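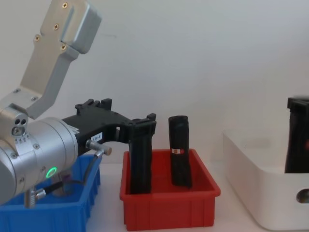

Bernadette Alcantara would rather have a planner that stops than one that guesses, and the new release of Trinusow, the two-arm motion planning package maintained at Betancur, now does that by default. When the planner cannot find a path for both arms that respects the clearance limits, it holds position and writes the reason to the log. The previous version would relax the limits in steps until something passed.

The release was posted on November 5, 2025. It replaces the single scheduler that treated two arms as one large mechanism with a pair of planners that share a reservation table. Each arm asks for a volume of space over a stretch of time. If the other arm already holds it, the request is either shifted later or routed over the top. For bin work, where the fingers have to go down between walls and come back out the way they went in, the vertical part of the move is reserved as one block and is not split.

Sheyla Cabrera, who leads the planning work, said the old scheduler was correct but slow. "Most of the time the arms were nowhere near each other, and we were still solving for all the joints together," she said.

Betancur ran 831 sorting tasks on its own two-arm bench before the release. Median planning time per move fell from 600 milliseconds to 300. The log recorded 3 holds, all of them with both arms asking for the same bin. In each case the planner released the hold after the first arm had cleared the rim. The figures cover planning only. Grasp selection and perception are run by a separate process and were left unchanged.

Containers are now described by rim height, wall slope and opening, entered in a short text file. Earlier versions used a closed box with the lid removed, which made the planner too careful with sloped walls and not careful enough with wide rims. Handle openings are still treated as solid. Cabrera said there is no plan to change that, as a finger path through a handle is never one the team would want.

Cable handling remains the weak point. The package models the cable between wrist and gripper as a fixed sleeve with a radius set by the user. A cable that hangs lower when the wrist tilts is not tracked – the manual advises setting the radius for the worst case and accepting some lost reach. A bending model is being tested on a branch and is not part of this release.

Gestwood, which uses the package for parts kitting, has moved one cell to the new version and is keeping the others on the old one through November. The container files have to be rewritten by hand. A converter exists but handles only boxes with straight walls.

Users upgrading should note that the setting named relax_clearance is gone. Configuration files that still contain it will fail to load, with a message giving the line number. The Skaltholm simulator plug-in needs to be rebuilt against the new headers.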